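About Ullora

Ullora makes and lends play kitchen sets. A set is a box of plates, pretend food, small appliances and other kitchen pieces that goes out to a preschool, a library or a family for a few weeks and then comes back to us. We clean it, check it, put right whatever needs putting right, and send it to the next place.

We work out of two rooms and a loading area in the old Mondal building. The front room is for returns and cleaning. The back room is for sorting, setting out and packing.

How we started

Mitali Karunaratne taught four-year-olds for 9 years before she started Ullora. Her classroom had one play kitchen, and it was always short of something. The plates went home in backpacks. The fruit got chewed. Replacing a single piece meant buying a whole new set, so most of the time it didn't get replaced.

She began by putting together spare pieces from sets that other teachers were throwing out. The first boxes were stored in her garage and delivered in her own car. Heriberto Benavides joined when there were seven boxes and no list of what was in them. He made the list. He still looks after it, and it now covers more than 4,000 pieces.

What goes in a box

Every box is built around a meal. Children tend to play longer when the pieces belong together in some way, even loosely, and teachers have told us it helps them talk about food with the class. A breakfast box and a picnic box share many of the same pieces but they play differently.

We like a mix of scale and style. Some pieces are plainly toys, like a slice of orange or a bit of fruit with a green edge. Others look much closer to what a child sees at home. A ketchup bottle is a good example. Children know at once what it's for, and they will put ketchup on anything, including the fruit.
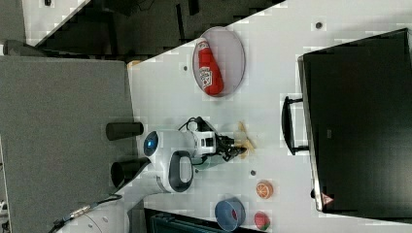 Plates matter more than people expect. Without a plate, pretend food ends up in a pile. With one, somebody is being served, and then somebody else wants to be served too. We send plates with every box and we send more than the meal calls for. We also prefer soft colors for them, so that red and orange food stands out well.

We don't send anything with a cord or a battery. Appliances in our boxes are for opening, closing and turning knobs. We don't send glass or pottery either, and anything small enough to be a choking hazard is left out of boxes for children under three.

How we check things

When a box comes back, it is emptied and every piece is compared with the list. Missing pieces are noted but we don't charge for the first few. Things get lost. They also turn up again, sometimes in the next box from the same school, and once in a box from a school in another county.

Pieces are washed in warm soapy water and left on racks overnight. Anything with holes in it gets a soft brush as well. Stickers and printed labels are looked at closely, as these are the first things to wear. A bottle with a peeling label is pulled and relabeled, or retired.

After that, a box is set out on a table before it is packed. This is the part visitors ask about the most. We put the pieces where a child might find them – food on or near a plate, the larger pieces at the sides – and look at the whole thing together. It is the easiest way to see that a lid is missing, or that everything in the box has turned out to be red. 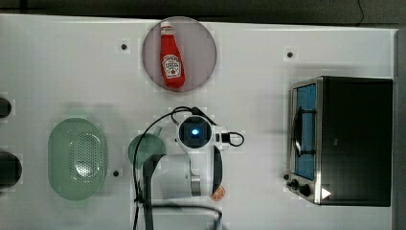 Sets and Sorting Team, Ullora – back room, Mondal building

The team looks after everything between the drying rack and the delivery van. They choose the pieces for each meal, set them out, and decide what gets packed together.

A toaster oven takes up a lot of space, so it's planned for first. A box that has one gets fewer pots and more flat things. Colanders are easy to place because other pieces can be packed inside them. Lids are packed flat against the wall of the box. Bottles go in on their sides with a cloth around them, as the caps can mark the softer plastics.

The green pieces have become something of a house color. That wasn't planned. An early donation from Vadumham, a day care that was closing, was nearly all green, and we have kept adding to it. Teachers now ask for "the green one" by name. It is usually out, so please ask early.

Where our boxes go

We lend to 100 schools, libraries and day care centers. We also keep a smaller number of boxes for families. Loans run for four weeks and can be extended if there is no one waiting. Deliveries go out in the morning, and Trudow, the courier we have used from the start, picks up returns in the afternoon.

We close for most of May to repaint shelves and go through the whole list piece by piece. Loans that are already out can stay out until we reopen.

Giving us your old set

We take play kitchen pieces in any condition except broken. They don't have to match and the set doesn't have to be complete. Odd lids are welcome. Please wipe things down and put them in a bag or box with your name on it, and leave it at the side door between 9 a.m. and 3 p.m.

To borrow a box, ask at the front room or send us a note with the age of the children and the dates you have in mind. Heriberto answers most of these himself, usually by the following morning.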